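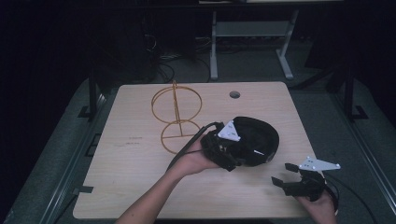
Gold wire stand on the desk, black padded cap-like thing next to it

Posted in: Home & Closet > Hats, Bags and Small Storage
June, 9:14 pm - by geltthorpe_attic

Hi all! I finally bought one of those wire hat stands, the gold kind with a ring at the top and a bigger idea of itself than its price suggests (it's a Gridari). I love the look of it, but I have 36 hats and a desk that is already busy, so now I'm wondering if I should get more of these or go back to hooks on the wall. How do you all keep the soft, padded ones from losing their shape?

brimandbarrow wrote:
Oh, that's pretty against the light wood! I have two in my hallway and I'm very fond of them. For a rounded cap I set it right over the upper ring and tuck a little tissue inside - the ring on its own left a crease in my wool one over the winter.

Lu_in_the_hall wrote:
I'm going to disagree, kindly. Thin metal rods are fine for a straw hat you wear all summer, but for anything padded I want a solid form under it. I switched to the Drirnadik foam heads and haven't looked back. They're ugly as sin, I'll admit, and they live in the closet.

brimandbarrow wrote:
Lu, I tried foam and mine got so dusty! I suppose it depends on the house.

pegboard_pal wrote:
With 36 hats I'd do hooks for most and keep the stand for whichever one you're wearing that week. Also, if you leave it on the desk, push it toward the back by the cable hole so your elbow doesn't find it.

geltthorpe_attic wrote:
Thank you, all of you! I think I'll keep the one stand, try the tissue, and measure the wall tomorrow for hooks. Lu, do the foam heads come in a small?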